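Last updated: 8/22/23

Kundeo's control stack plans for two arms working over one shared area. The lead planning engineer described it from the Briladar site, starting with the wrist cameras. "Each wrist view is mostly close surface," the engineer said. "A curved rim can take up the upper part of it. We mask what we can identify and pass the remainder to the contact estimator."
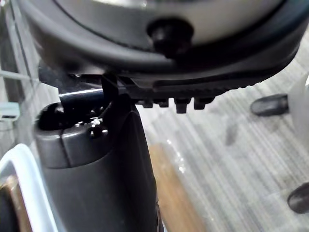

Timing and the shared planner

The estimator publishes every 15 ms. The planner accepts a result only if it is no more than 2 cycles old. "Past that, we hold position and replan," the engineer said. Defocus at short range is handled as a confidence value per pixel.

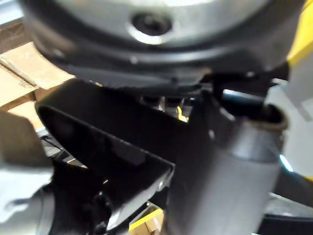
Interview by the Ultia tooling desk

One arm can hold a part while the other reaches into a bin, so the planner treats the held part as an obstacle attached to the first arm. "A curved shell is a bad fit for a box model. We use a convex set,
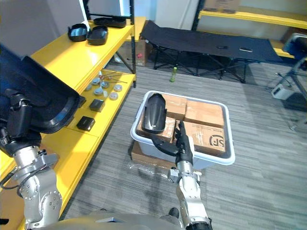
and we accept some lost workspace." The regression suite has 951 recorded plans, and a build is rejected if fewer than 90 percent replay within tolerance.

Carpet stripes gave the floor segmenter false edges until the Rattanakul filter was merged.

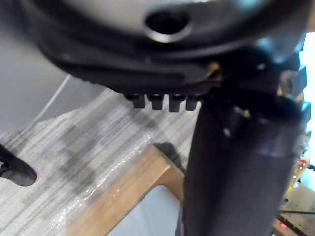
The filter runs before plane fitting and can be switched off in the config. Clear film is still an open ticket, set for the September release.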